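Dundero Hand Tool — Set-Up Guide for Home Recording Staff

Section 4. Your first cutlery session

Until April, our Clostalbridge team keyed in every grip by hand at a desk. Now you pick up the Dundero tool, do the job as you would at home, and the Faretti arms learn from your recording. It's a big change in the working day, and a fun one — your knack with a spoon is suddenly what matters most!

Before you start

1. Charge both hand tools fully. A session uses roughly 169 minutes of battery.
2. Set the utensil holder on the table within easy reach of both hands.
3. Squeeze and release each handle twice. The fingers should close evenly and open all the way.
4. Log in to the Qureshi planner and accept your task list.

Note: You choose the order of the tasks. The old desk quota of 399 grips per shift no longer applies.

Caution: Keep your own fingertips away from the hinges while the tool is closing.

Recording

5. Bring the open fingers toward the holder at a steady pace.
6. Grip a spoon by its handle, pads flat against the metal, and hold it upright.
7. Return it to the holder and open the fingers fully before moving away.
8. If you drop something, keep going. Drops are useful too, and they are never counted against you.

The utensil holder on the table, with the tool in front:
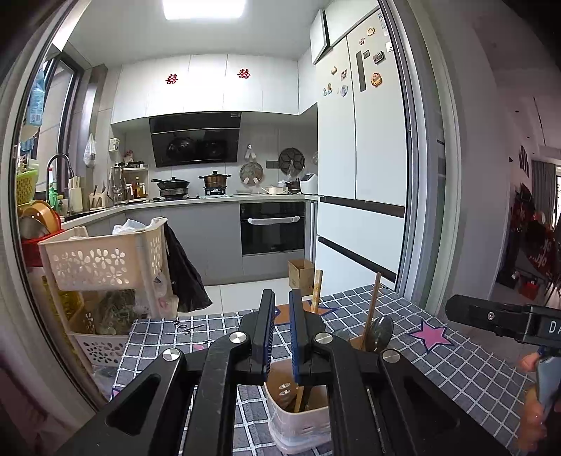
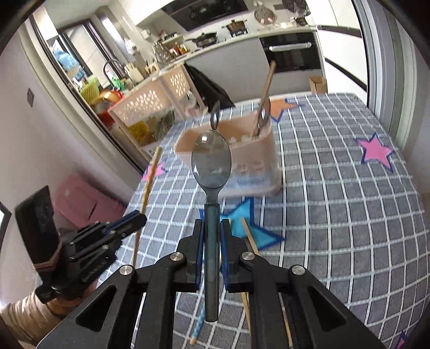
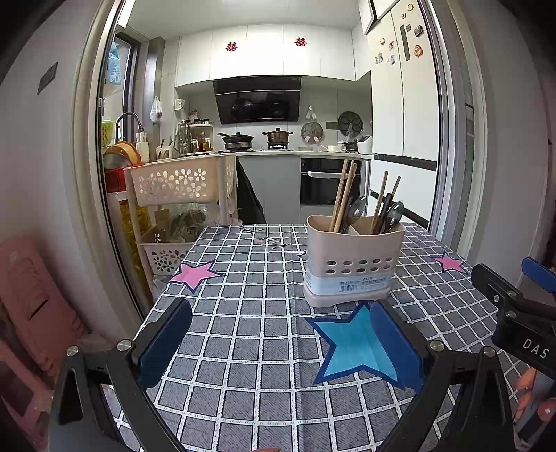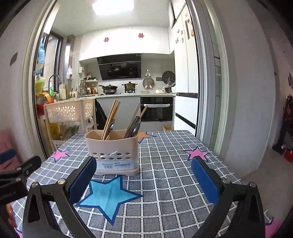
After the session

9. Press Save on the planner and wait for the green check mark.
10. Wipe the pads with a dry cloth.
11. Add a comment on anything that felt awkward. The hardware crew reads these every week — the current pads came out of staff comments.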